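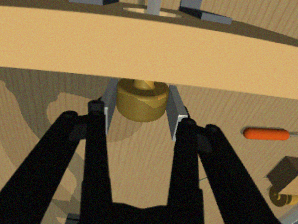
Gripper open over the brass-colored part, wrist view, simulated bench.

Workshop Tips: Teaching a Robot Arm by Remote Control
Posted 2 December 2020 in Bench and Tools

These tips are for people who have an arm and a gripper on the bench, or a simulated one on the computer, and want to teach it a small job by driving it through the motions. Most of them come from the doorknob job we have been recording at the Nundovby workshop since August. The task is to take the knob to an upright board and fit it there. We have kept 153 recordings so far and thrown out plenty more.

Before you start

Write the task down in one sentence. "Pick up the knob and put its rod in the hole" is enough. If two people are going to drive, both should read the sentence first and agree on where the job ends.

Drive the whole thing twice without recording. Your first tries will have long stops in them while you work out which way the wrist turns, and the robot will learn the stops too.

Set the hand controller to its slow speed. On ours, a Coste, that is the second notch. Fast is fine for crossing open table and bad for everything else.

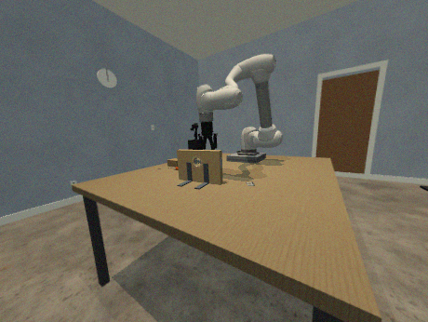 Pick your viewpoints before you pick your path. A view of the whole table is good for getting the arm across without hitting anything, but it will hide things from you at the worst time. With the arm reaching down behind an upright board, the lowest parts of the gripper disappear and you are guessing at the fingertips. Keep a wrist view open next to the wide one and switch your eyes to it as you come down. If you only have one screen, split it in half. A second monitor is better.

Picking the part up

Come in from straight above when you can. Line up first, then lower, then close. Doing two of these together saves a second or so and costs you a lot of bad grabs.

Grip a round part across its thickest section. Necks and thin flanges give the pads very little to hold, and the part can roll as they close.

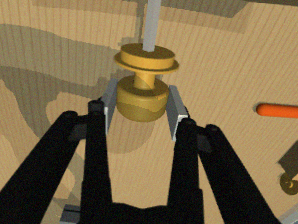 Stop for a short beat once the pads are on either side, check that the gap looks the same left and right, and then squeeze. If one pad touches early it will push the part along the table. Back off and center again. Don't try to fix it by closing harder.

Lift straight up by an inch before you move sideways. A rod or stem sticking out of the part needs more room than you think, so look at that end and not at the fingers.

Putting it in

Turn the part to the right angle out in the open, well away from the board. Turning it at the hole is where most of our dropped knobs came from.

Go the last 2 inches at the slowest speed you have. Short taps on the stick work better than holding it over.

If you miss, pull back and try again in the same recording. A few clean recoveries are worth having. Three misses in a row is a bad run, so stop and delete it.

Between runs

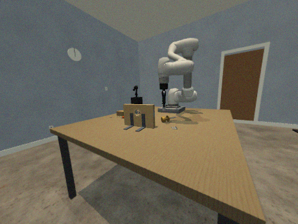 Move the part a little each time. A hand's width is plenty to start with. Turn it some as well, so the arm doesn't learn a single spot on the table. Leave the board alone until the easy version is working.

Bring the arm back to the same starting pose before you hit record. We save ours as a preset in Resport, and any program that stores joint positions will do it.

Name the files as you go. We use the task, the driver's initials and a number. Sorting out 400 files called "test" took us most of an afternoon.

Take a break every 12 runs. Tired hands make jerky recordings, and you won't notice until you play them back.

Watch one run in five at full speed before shutting down. Throw out any with a long pause, a bump against the board or a part that slipped in the pads.

More in this section: Storing small drill bits. Cleaning pads and rubber feet. Setting up the Tresitz bench clamp.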